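Grundham Grid Tablecloth – Green with White Lines

I've been selling table linens out of my little shop for 12 years, and this is the one I put on my own table. My business partner Ok-hee Cha found it in a sample box in September and wouldn't give it back, so we ordered two bolts of the fabric and started cutting. It's a soft green with a plain white grid, and it goes with pretty much any dishes you own. Mine are all mismatched and it still looks like I meant it!
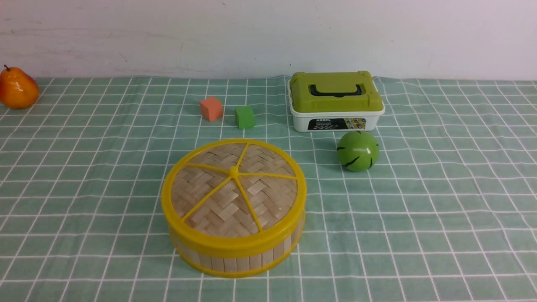 Grundham Grid with a bamboo steamer, yellow trim and all.

I get asked about the color more than anything else. On my screen it looks minty, on my phone it looks closer to teal, and my sister calls it "hospital green" (rude). If you're trying to match curtains or chair pads, please send for a swatch first. They're free, and I'd much rather mail you a scrap of cloth than have you mail me back a whole tablecloth.

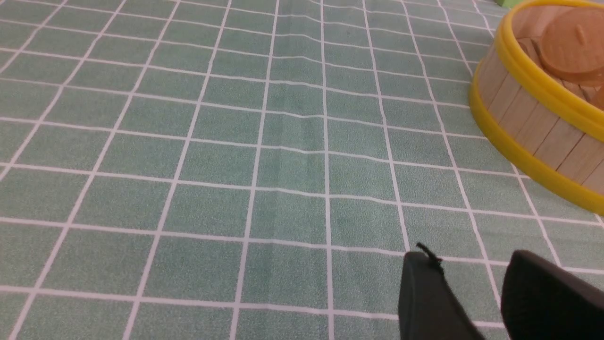

The grid up close, with a fold line down the middle.

Now, creases. We ship these folded, and they do arrive with fold lines. A warm iron on the back side takes care of most of it. Or do what I do – throw it in the dryer with a damp washcloth for a few minutes, then get it on the table while it's still warm and smooth it out with your hands. 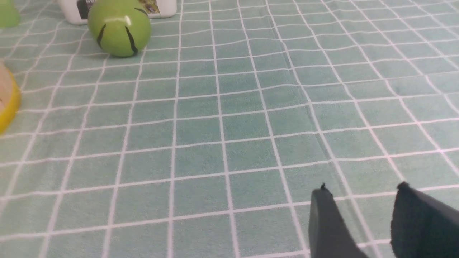
Laid out on the table, with a crease in the cloth.

Washing is easy. Cold water, mild soap, no bleach. Soy sauce comes out if you get to it the same evening, turmeric doesn't, and I have the stain to show for it. Expect a little shrinkage the first time, which we've allowed for in the cutting.

Sizes: the square is 60 inches on a side and seats four. The long one is called the Flandano (same fabric, different cut) and fits a table for eight. We can do odd sizes too. Email me your measurements and how much drop you want over the edge, and I'll write back with a price.
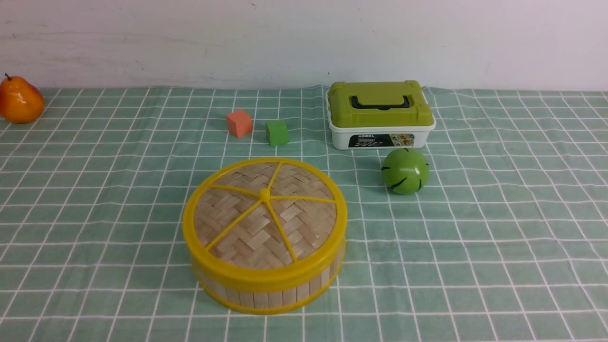

Steamer on the Grundham Grid, set against a plain wall.

Hems are all sewn by Helmut Kettler, who has the workroom upstairs from us and is very fussy about corners. He does them in batches, so if your size shows as sold out, check again in a couple of weeks or ask to go on the list.

Matching napkins are in the works. The Ament runner in cream looks lovely down the center if you want something on top.

The steamer isn't for sale, sorry!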